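Search this forum Search Advanced search Go

Holeck Service Robotics Users' Forum
Faults and Safety Notices
Thread: Unit failed to halt at sink station, Gedivbridge

Posted by S_Munasinghe
February 14, 2026

I am recording the following on behalf of the facilities office at Gedivbridge, in accordance with the undertaking all member sites gave when they joined this forum. The matter has been reported to Holeck under reference 2993 and to our own safety officer. Members are asked to read the whole of this post before replying.

Our site operates one Jotance mobile unit with a single arm. Its duties in the staff kitchenette are limited to clearing crockery from the counter to the sink and returning clean items to the rack. It does not operate the tap. During a morning run the unit took hold of a plate, began to travel towards the basin, and lost its wrist force reading. The written procedure states that on loss of that reading the arm shall stop where it is. The arm did not stop. It completed the movement at its ordinary speed, pressed the plate against the rim of the sink and continued to press for 9 seconds, at which point a member of staff used the stop button on the base.

The plate broke. No person was injured. The member of staff had been at the counter shortly before, and we have therefore classed the event as a near miss and not as simple damage.

The log shows the force reading going to zero and remaining there. It does not show a fault code. As far as we can establish, the controller took zero as a true value, meaning that it believed the plate was touching nothing and that it was free to carry on.

Steps taken so far: the unit has been withdrawn from the kitchenette, the wrist cable has been photographed and left in place for inspection, and the log has been copied to a separate drive. We shall be glad to hear from any site which has seen the same behaviour.

Selvaraj Munasinghe
Facilities Office, Gedivbridge

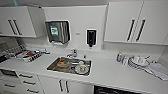 The station was laid out to the drawing supplied at installation, and the approach path to the basin has not been altered. I mention this as the first question put to us by telephone was whether we had changed the path. We had not. The taught points were last checked in April and were found to be within tolerance.

Reply by northwing_estates

Thank you for a clear report. We run two of the same units and have had one similar event, which we put down to a worn cable at the wrist joint. The reading dropped out whenever the wrist turned past a certain angle. Our unit did stop, however, and it did raise a code. May I ask which release of the controller software you are using? Ours was updated before the event, and I would not wish to compare unlike with unlike.

Reply by S_Munasinghe

We are on the release supplied with the unit. An update was offered to us and was deferred, as it would have required the taught points to be entered again. I accept that this will be raised.

Reply by Gunawardena_Support

Gunawardena maintains units of this type under contract at several sites, and I offer the following in that capacity.

The deferral of the update is in our view the principal matter. The release note for the update states that a force value which does not vary for a set period is to be treated as a lost reading. The older release has no such check. Had the update been applied, the arm would in all likelihood have halted. We would advise any site still using the older release to take the unit out of service until it has been updated, and to complete the following before it is returned to work:

Replace the wrist cable, whether or not wear can be seen.
Disconnect the sensor with the arm stationary and confirm that a fault is raised.
Repeat the test with the arm moving at its lowest speed, with no load in the gripper and all staff kept clear.
Enter the result of both tests in the site log, with the name of the person who carried them out.

Reply by t_harrow

I must disagree with the emphasis of the previous reply. A release note is not a safety notice. If the supplier knew that the older software would read a dead sensor as "no contact", sites should have been told so in plain terms, and the update should not have been offered as optional. The note as we received it listed this change beneath an alteration to the menu colours.

I would also question whether the unit should be relying on one reading at all. The motor current must have risen while the plate was being pressed against the sink. That alone ought to have been enough to stop the arm.

Reply by Gunawardena_Support

The current limit is set to protect the motor, and is too high to serve as a contact check for crockery. It can be lowered, but the unit will then stop without cause when lifting a stack of plates. We have tried this at one site and the complaints were considerable.

I do not dispute the point regarding the wording of the note.

Reply by t_harrow

Then the unit should not be lifting stacks of plates. A stop without cause is an inconvenience. I would ask members to consider which of the two faults they would prefer to explain to their insurers.

Reply by northwing_estates

Both points may be correct. On our site we now keep a marked area of floor clear while the arm is moving, and staff are asked to wait 30 seconds after the unit has parked before they approach the counter. It is not popular at lunchtime. We also moved the stop button reminder from the back of the door to the place where people stand.

Could Mr Munasinghe say how the member of staff knew to use the stop button on the base and did not try to pull the plate free?

Reply by S_Munasinghe

She had attended the induction and had pressed the button as part of it. Of the staff who use that kitchenette, 3 had not attended, and they have now been given dates. I regard this as our own failing and it is recorded as such in the report.

To answer the other points in order. The cable will be replaced once it has been inspected. The update will be applied and the taught points entered again, which we expect to occupy most of a working day. The current limit will be discussed with Holeck, and until there is an agreed figure the unit will carry single items only. I shall post the result of the disconnection tests here, whatever it may be.

Reply by Forum_Moderator

This thread has been marked as a safety matter and will remain at the head of the section. Members are reminded to quote the reference given in the first post when writing to the supplier, and to keep remarks on contract terms to the members' area.

Comments on this thread (guest readers)

pl_kettering: We have a unit of the same age in a laboratory wash-up room. Disconnected the sensor with the arm parked, as advised. No fault was raised. Unit now switched off at the wall and our supervisor informed.

Guest: Is the release number shown on the panel or only in the service menu?

northwing_estates: Service menu, second page.

m.oduya: I support the view that the note was poorly worded. Our site received it as an attachment to an invoice.

Contact the forum office | Terms of use | Copyright Holeck Service Robotics Users' Forum | Back to top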